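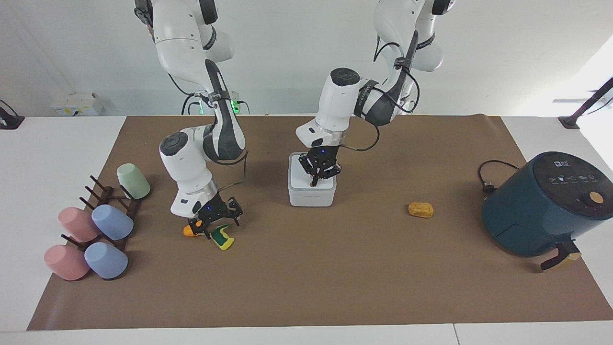 The two-arm cell at Fasach during the gripper comparison. The right arm is over the sponge, the left has its fingers in the white container.

Fasach has spent the winter comparing two sets of parallel fingers on the same pair of arms. The first set came from Clorkeo and is rigid, with a thin rubber pad. The second, from Eltlow, has a compliant tip that gives by a few millimetres under load. We spoke to the engineer who ran the comparison, who asked to be identified only by role.

The test was planned as a short one. "We had a purchasing decision to make and expected it to take a fortnight," the engineer said. "We finished in December, having started in October. Most of the extra time went on the controller."

In total the cell logged 1390 grasps across both finger sets. Each attempt was scored by whether the object left the surface, stayed held through a fixed move and was released inside the target area. A partial result counted as a failure. Of the full set, 407 were attempts on the sponge, which the engineer regards as the most useful object on the table.

"A sponge is forgiving to pick up and unforgiving to put down," the engineer said. "Either finger will lift it. The difference shows at release. With the rubber pad it clings on one side and lands turned. We were scoring orientation as well as position, so that cost the rigid set a good many points."

On the plastic cups the order was reversed. The taper means that fingers closing on the wall at a slight angle tend to slide towards the narrow end, and the compliant tip made this worse by bending with the slope. "The stiff finger either has it or it doesn't. I prefer that. A grasp that fails at once is easy to detect from the motor current. A grasp that creeps for two seconds and then fails is a nuisance."

Reaching into the open container gave both sets trouble. The body of the gripper is wide compared with the opening, and the arm has to come in close to vertical to clear the rim. The first version of the planner treated the container as a solid block and refused to enter it. The second treated it as absent. "We ended up modelling five flat panels by hand. It is crude and it works. I would not want to do it for every container in a kitchen."

The air fryer was left until last. Its handle is a fixed grasp point on a heavier object, and the question was whether the fingers would stay square under a sideways pull. Here the engineer declined to name a better product. The Eltlow tip deflected as its data sheet said it would, and the Clorkeo pad had to be replaced after 63 pulls when its edge began to lift. "One is a calibration problem and the other is a spare parts problem. Which you would rather have depends on who looks after the cell."

Asked about the controller, the engineer was less even-handed. The arms were first driven through a Dhanial unit running its default position loop, with gripper force set as a fixed percentage. The loop itself was sound. The difficulty was timing: commands to the two arms were sent one after the other, and the gap between them was not constant. For single-arm picks this made no difference. For anything in which one arm steadied an object for the other, it did.

"We measured a gap of 8 milliseconds on a good run, and more on a bad one. You can compensate for a fixed delay. You can't sensibly compensate for one that wanders." The answer was to stamp both commands with a shared start time and let each arm wait for it. All two-arm results recorded before that change were thrown away and repeated.

The table covering was another late change. Brown paper was laid over the white top after early trials in which the cameras lost the edges of pale objects against it. The engineer would have liked a thicker sheet. Fingertips that come down a little low will crease the paper, and a crease is enough to tip a light object.

Fasach has not settled on a single supplier. The present plan is to fit the rigid fingers to one arm and the compliant ones to the other, and to assign tasks by object. This means keeping two calibration files, and the planner must know which arm carries which.

"It is more work to maintain," the engineer said. "I have asked for a quick-change plate, so that we can swap a pair of fingers without recalibrating the wrist. The drawing is done and we are waiting on the machining."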